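Drawer Liners and Non-Slip Strips: Cutting, Fitting, Cleaning

Ribbed liner is sold by the roll or in precut strips. Measure the inside of the drawer at the front and at the back; older cabinets are often out of square by 3 mm or more. Cut to the smaller figure.

Unroll the material and leave it flat under books for 12 hours before marking. A strip cut while still curled will come up short at one end.

Mark on the smooth side with a soft pencil. Cut with a sharp utility knife against a steel rule, in two light passes — a single heavy pass drags the ribs and leaves a ragged edge. Scissors are fine for the short ends.

Run the ribs across the direction the drawer travels. Laid the other way, they let knives and spoons slide to the back each time it is closed.

Adhesive is seldom needed. In a drawer wider than 314 mm, two short pieces of double-sided tape at the front corners will hold the liner. Avoid spray glue on painted wood. 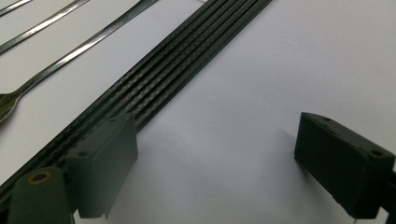

Crumbs collect in the grooves and hold moisture. Lift the liner out every three months, shake it, and brush along the ribs with an old toothbrush and dish soap. Rinse, then dry flat for roughly seven hours, out of direct sun. Do not put it in a dryer.

Replace any piece that feels tacky after washing. Tacky liner marks varnish, and the residue has to be taken off with mineral spirits.

Filed under: Kitchen storage
Next: Sticking drawer runners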